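Chapter 7
Wool, Fleece and Friends: What Keeps Us Warm

I grew up in Vatville, where the wind comes straight off the lake and a person learns early which drawer holds the good sweaters. My first winter away, in Trirngate, I packed all the wrong things. I had thick cotton sweatshirts, four of them, and I was cold until spring! I blamed the town, and the landlord, and the windows. It took a textiles class to show me I should have been blaming the cotton.

So this chapter is about warmth, and I want to start with an idea that surprised me when I first met it. Cloth doesn't make heat. Your body makes the heat (a resting adult gives off some 100 watts, like an old-fashioned light bulb), and cloth just slows down its escape. Most of that slowing is done by air. Air is a poor conductor, as long as it stays put, and a fuzzy fabric is very good at making it stay put. Every little loop and loose fiber end gets in the way of moving air.

Have a look around your own bedroom before you read on. Run your hand over whatever is there and notice which surfaces are smooth and which have some fuzz to them.
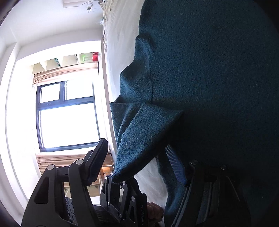
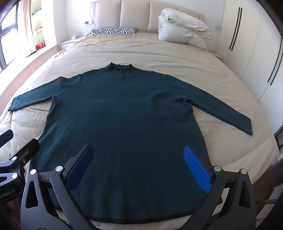 Why does a fluffy fabric feel warmer than a smooth one of the same weight?

The fluffy one holds more still air. Fibers that stand up or curl away from each other leave thousands of tiny pockets between them, and heat crosses those pockets slowly. Press the same fabric flat and you squeeze the air out, so it insulates less. The seat of your pants on a cold bench is a good place to feel this for yourself.

We'll come back to squashed fabric in Section 7.3, with the Traridwood mattress test, which I love and which my students always argue about. Before that we need some words: fiber, yarn, loft, pile and nap. People mix up the last two all the time, me included. Pile is made of extra yarns or loops standing up from the base cloth. Nap is raised afterward, by brushing the surface until the fiber ends come loose.

Get a scrap of each if you can, and a magnifying glass, and turn to Section 7.1.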